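Automatisation et travail – Notes de cours, séance 4
Étude de cas : tri et pliage textile sur le site de Skovside

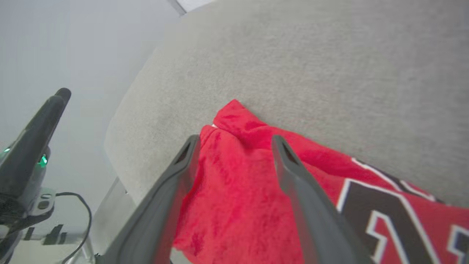

1. Contexte
L'entreprise Givness exploite à Skovside un atelier de reconditionnement de vêtements. Avant l'automatisation, un poste manuel regroupait quatre opérations : prélèvement, mise à plat, contrôle visuel, pliage. Le volume de référence est de 2831 pièces par semaine. Depuis octobre, une partie du prélèvement et du pliage est confiée à des cellules à deux bras, pilotées par le logiciel Ultard.

2. Difficulté technique
Un textile est un objet déformable : sa géométrie n'est pas connue à l'avance et change à chaque contact. Un vêtement froissé masque ses propres bords, et le choix du point de prise dépend de plis que le système doit d'abord interpréter. Les motifs imprimés compliquent la segmentation – un contour graphique peut être confondu avec un bord réel. Le taux de reprise manuelle reste donc un indicateur central.

3. Répartition des tâches
Cellule : saisie, dépliage partiel, pliage des formats courants.
Opérateur : contrôle des défauts, reprise des échecs de saisie, formats non courants, changement de série.
Sur un lot d'essai de 482 pièces, 40 ont été reprises à la main. Ces reprises arrivent de façon groupée, le plus souvent en début de série.

4. Effets sur le travail
a) Contenu. Le geste répété diminue, la surveillance augmente. L'opérateur intervient sur les cas difficiles, sans l'alternance avec les cas simples qui servait de récupération.
b) Rythme. La cadence est fixée par la cellule. Les interruptions sont courtes et peu prévisibles.
c) Compétences. Le diagnostic d'un échec de saisie s'apprend sur le poste ; la formation initiale n'en traite pas. La connaissance des matières, acquise au pliage manuel, reste nécessaire au contrôle.
d) Évaluation. L'ancienne prime à la pièce n'est plus applicable telle quelle. À l'atelier de Ruangrit, elle a été remplacée par une prime d'équipe, contestée par les anciens plieurs.

5. Travail à préparer
Comparer les deux sites du point de vue de la marge de décision laissée à l'opérateur. Préciser qui peut arrêter la cellule, et dans quel délai l'arrêt doit être justifié.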